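3/9/26

Up at six, gray out, and I finally started on the cups. 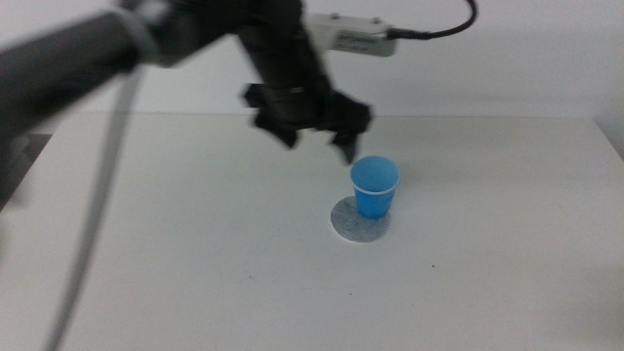 The small blue one, on the white table.

I have been putting off the kitchen since we moved, and the plan for this week is to go through everything that holds a drink and decide what stays. Plastic first, then mugs, then glasses. The blue cup stays. It is the right size for rinsing after brushing teeth and it is easy to find in a full cupboard. I paid $2.77 for it at the Vendska store and have gotten more use out of it than the Granström mugs, which were a present and cost a lot more than that. Two of those have chips on the handle side. I put them in the box for Corinne, who wants something to start seedlings in and doesn't mind chips.

Yogesh called at ten about the shelf. He measured the wall on Saturday and says the board can be 105 centimeters and no longer or it will hit the light switch. I had been hoping for more. The cheapest one at Kesammont is 170 and would need cutting, and he says he can do it with his saw if I hold the other end. The brackets are extra. I told him to go ahead and get the plain ones.

Lunch was the rest of the lentil soup with toast. Went back to the cups after. The tall tumblers all smell of the old cupboard, so they are soaking in the sink with baking soda. If the smell is still there tomorrow they go. The lids are a mess. I matched what I could and threw the rest in a bag, then took the bag back out of the trash in case a bottle turns up in the hall boxes. I don't want to do the hall boxes yet.

Eusebio came by at three for his drill. He stayed for coffee and drank it out of the ugly brown mug, so that one has a use. He says the rent on his building is going up to 1,075 in May and he is thinking of looking on our side of town. I said I would ask downstairs. Must remember to do that.

Wiped the table down twice. There was a ring by the window end from a plant pot and it came up with vinegar. The cupboard shelf got new liner, cut badly at the back corner where it doesn't show. Plastic cups are now on the bottom left, mugs above them, and the top is empty until the glasses are unpacked. I put the blue one at the front.

Supper was eggs. My back is sore from leaning into the cupboard. Glasses tomorrow if Frøydis brings back the step stool, otherwise Wednesday. Need dish soap, liner tape, and stamps.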